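How an Office Chair Works
A Jitwood Learning Page for Young Readers

Many adults sit at a desk for much of the day. The chair they use is a piece of equipment with several working parts, and each part has a job. This page explains the main ones.

The Seat and Back
The seat holds most of a person's weight. Many seats have a firm shell on the outside and softer padding on top. The back of the chair supports the spine, which is the row of bones running from the neck to the hips. Fabric covers come in many colors, and some offices choose bright ones such as red or orange.

The Column
Under the seat is an upright post called the column. In many office chairs the column contains a gas spring, a sealed tube filled with gas under pressure. When a person pulls the lever beneath the seat and stands up a little, the gas pushes the seat upward. When the person sits down and pulls the lever again, body weight presses the gas into a smaller space and the seat sinks. Letting go of the lever locks the seat in place.

The Base
The column stands on a base shaped like a star. Older chairs often had four spokes. Most office chairs today have five, and there is a good reason for the change. A person who leans to one side may lean between two spokes. With five spokes the gaps are narrower, so the chair is harder to tip over.

The Casters
A caster is a small wheel that can turn in any direction. There is one at the end of each spoke. Casters let a person reach the other side of a desk without standing up. Hard casters roll well on carpet, and soft casters are better for smooth floors.

Trying It at School
Eusebio Pastor teaches a class at Villalobos School. Each September his students build small model chairs from cardboard and craft sticks. They place 100 paper clips on each seat, then tilt the model slowly until it falls. The models with five spokes can usually be tilted farther than those with three.

Using a Chair Safely
Sit with both feet flat on the floor or on a footrest. Never stand on a chair that has wheels. Keep fingers away from the parts under the seat while it is moving. Look at the floor before rolling, and steer clear of cables, which can catch in a caster. Ask an adult for help if the lever feels stiff.

Words to Know
Caster: a small wheel that swivels.
Column: the post that holds up the seat.
Spoke: one arm of the base.
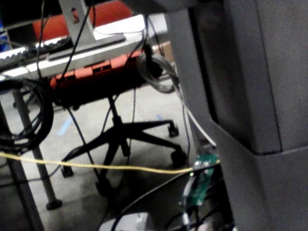
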